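Why does your desk get so messy?

I'll tell you a secret: I'm a grown-up and I still lose my pencils. Last December I spent 40 minutes looking for a ruler and found it under my own elbow! So I started thinking about how desks fill up, and what to do about it.

A desk is flat, and flat places are very easy to put things on. You come in, you drop your pencil case, then a book goes on top, then half a biscuit. Each thing only takes a second to put down. Finding it again takes much longer, and that's when you start shouting for your mum.

My favourite trick is the tray. You pick one tray and start with it empty. Anything small that's lying about, like a pencil case or a zip-up pouch, goes in there, and the rest of the desk stays free for drawing (or homework, sorry).

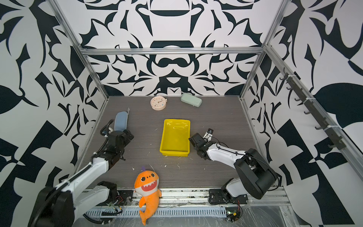
A clock helps too, the round kind with hands. I look where the long hand is and tidy until it has moved on by two big numbers. Ten minutes! My friend Anneli Väisänen says five is plenty, but she owns far fewer felt tips than me. I have 60, and I think 27 of them still work.

Pouches and pencil cases are really just little rooms for your things. Pens live in one, and rubbers and sharpeners can live in the other. Do zip them up before you move them. I once tipped 100 paper clips down the back of a radiator and I'm still finding them now.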